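4. Household Linen and the Persistence of the Block Pattern

4.1 Background to the district survey

The earliest written reference to block-patterned cloth in the Gernis district is a household inventory of 1738, which lists "two table cloths of colors, one worn" among the goods of a miller's widow. The entry gives no dimensions and no maker. It does establish that colored cloth for the table was held separately from bed linen and was thought worth recording even when worn. Later inventories from the same parish repeat the phrase with small changes in spelling, and in several of them the cloths are listed together with kitchen goods and placed well apart from the better linen kept in chests.

Earlier writers treated these cloths as a minor branch of the Zurham weaving trade. Vermeulen argued that the trade supplied the towns first and that village households received only seconds and short lengths. The account books examined for the present study do not support that view. Orders from village buyers were entered on the same pages as town orders, at the same price per length, and often asked for particular colors by name. Red was requested most often. Green and yellow were usually requested as a pair, and blue appears as a separate line with its own charge, presumably on account of the dye.

4.2 Household interviews

Interviews were held in 36 households in Gernis and the neighboring valley of Litari between the spring and November. Each visit followed the same guide, prepared by Feng-yi Man and revised after the first 6 visits, when it became clear that the original wording led people to talk only about cloths they considered old. The revised guide asked first about the cloth in daily use and only afterward about stored pieces. Conversations were held in the kitchen wherever the householder agreed -- a setting that proved useful, as people tended to point to the cloth itself when they could not recall a term.

Most householders did not use the word "pattern" at all. They spoke of "rows," and described a cloth by the order in which its colors came, starting from the far side of the table. A cloth was said to "begin in red" or "begin in green." Several people added that the curved band near the border, where one was present, was called the rope, and that the small blocks hanging below it were the fringe, even though nothing in the cloth hung loose. These terms do not appear in the Zurham account books, which use letters and numbers for each design. The local vocabulary therefore seems to have grown up among users and to owe little to the trade.

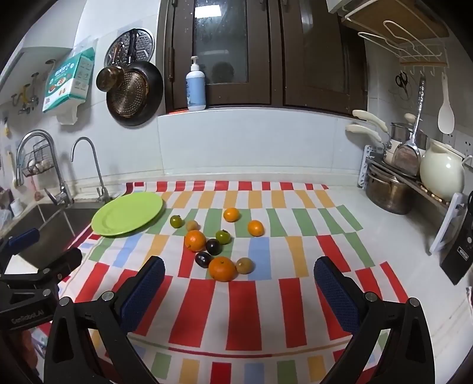
Figure 6. Checked tablecloth with rows of colored blocks alternating with white and a curved line in green, red and yellow; mandarins and other fruit on the cloth.

Why did households continue to buy block-patterned cloth after plain cloth became cheaper? The answer given most often in the interviews was that stains showed less, and that a colored cloth could stay on the table between washes without causing embarrassment when a neighbor called.

The practical answer should not be taken as complete. Plain dark cloth would have hidden stains equally well, and it was on sale in Zurham at a lower price throughout the period covered by the account books. Older respondents in Litari connected the block pattern with the kitchen and the plain cloth with the front room, and were uneasy at the idea of exchanging them. One woman recalled that her mother had covered a block-patterned cloth with a white one when the priest visited, and removed the white one as soon as he had gone. The distinction was one of occasion as well as of use.

4.3 Changes after 2000

The closing of the last Zurham mill left the district without a local supplier. Since 2000, most cloths bought by the households in the survey have come from the market at Ng, where traders offer printed and woven goods side by side. Respondents under forty generally did not distinguish between the two. Older respondents did so at once, usually by turning back a corner to look at the underside, and several described printed cloth as "one-sided."

The naming of rows has nonetheless been carried over to the newer goods. A printed cloth may still "begin in red," and the curved band is still the rope. It is less certain whether the terms will outlast the habit of covering the kitchen table every day -- a habit which younger households in Gernis report keeping only in part. The account books contain no evidence on this point, and the interview sample is too small to separate the effect of age from that of village. Section 5 returns to the matter using the parish inventories.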